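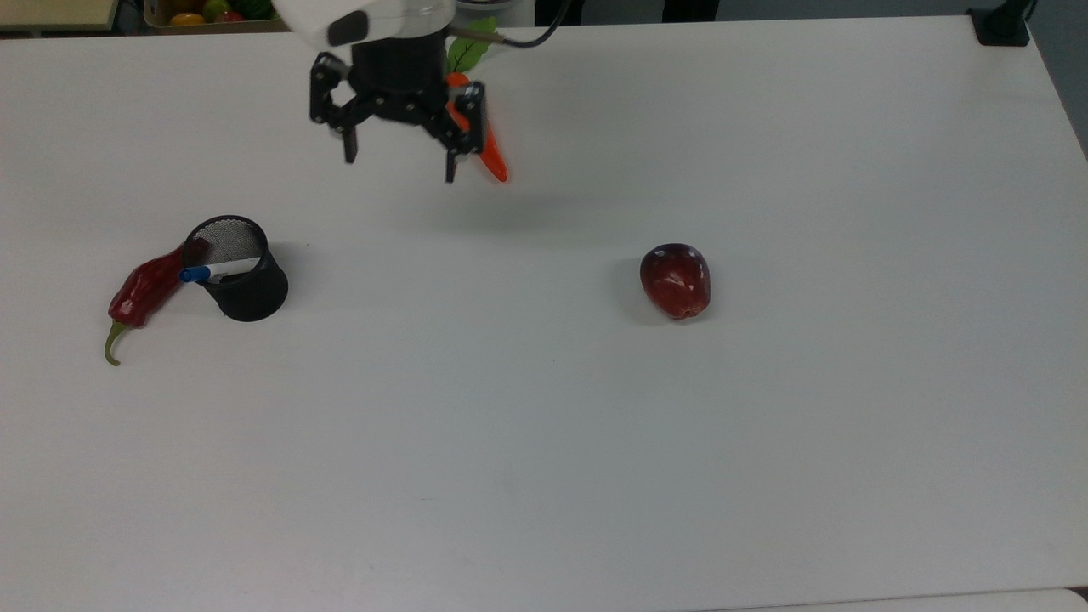
Department of Chemical Engineering | Catalysis Group

Doubts over long-life nickel catalyst

A nickel-tin catalyst from the spinoff Skedanton is said to run for 3440 hours without losing activity. Pilar Acuña would like to see the rest of the data.

The company's April report covers one reactor, one feed gas and a single temperature, 435 °C. Acuña's group made 9 batches from the published recipe. The best of them held up for 469 hours before carbon buildup choked the bed.

"Maybe we're doing something wrong," she said. "But the recipe leaves out the drying step, and that's where tin tends to move around."

Skedanton says the missing details are covered by a pending patent. Hipólito Quezada, who runs the group's microscopes, has asked for a used sample twice. None had arrived by Friday.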